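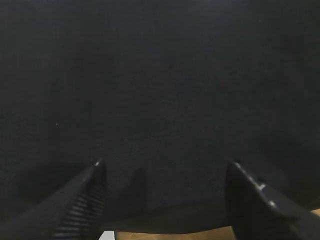

Dark table cover

A dark table cover is a length of plain, deep-colored cloth (charcoal, black, sometimes a navy so deep you'd never know) laid over a table so that things can be sorted, packed, mended or just looked at on top of it. I keep this page for the Marlow household textiles wiki, and I'll admit up front that I'm fond of the subject, so please forgive the brackets!

People use the name loosely. Some mean a proper tablecloth with a hem, some mean a yard or two of felt off the roll, and in our corner of the wiki we let both in. What they share is a matte face, a dark color and no pattern at all.

Materials

Felt is the one I'd start with. It lies flat under its own weight, it doesn't slide much, and you can cut it with kitchen scissors and never hem it. The trouble is that it pills, and once it pills it looks tired forever. Woven covers last longer and wash better, but the cut edges need finishing, and a cheap weave will fray right up to the middle if you let it. The one I've used longest is a tight weave from a shop called Boström, bought as a remnant, and it has outlived two tables.

Color fades unevenly. The side by the window goes grayish first, so I turn mine end for end every June or so.

Lint

Charcoal cloth shows everything. One pale speck in the middle of a clean cover will pull your eye all afternoon, and I have stopped a perfectly good sorting session to go after it with tape. 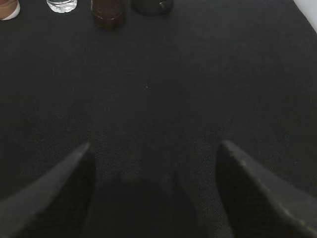
Care

Shake it outdoors, then brush it in one direction with a clothes brush. Woven covers can go in a cold wash, inside out, with nothing pale (learn from my bath towels). Felt gets spot cleaned with a damp cloth and dried flat. For creases I hang mine over a door overnight – ironing leaves a shine on some cloths that never quite goes away.

Use with household goods

This is where a dark cover earns its shelf space! Whites, reds and greens jump right out against it, so you can reach for the red thing without reading a single label. Glossy packages still throw back light, of course, but the cloth under them doesn't, and that makes a long evening of pantry sorting much easier on my eyes.

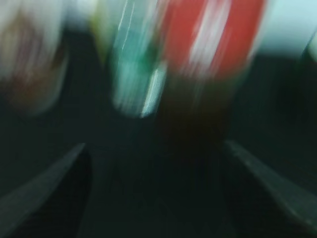
Unberg disagrees with me on the talk page and says a mid-gray cover is kinder, as black swallows dark jars and bottle caps and you end up patting around for them. Fair point, and I've added gray to the list of colors worth trying.

Sizing

Measure the top and add a hand's width on each side. Any longer and you'll catch it with your knees.

See also: Felt; Table pad; Drimongate cloth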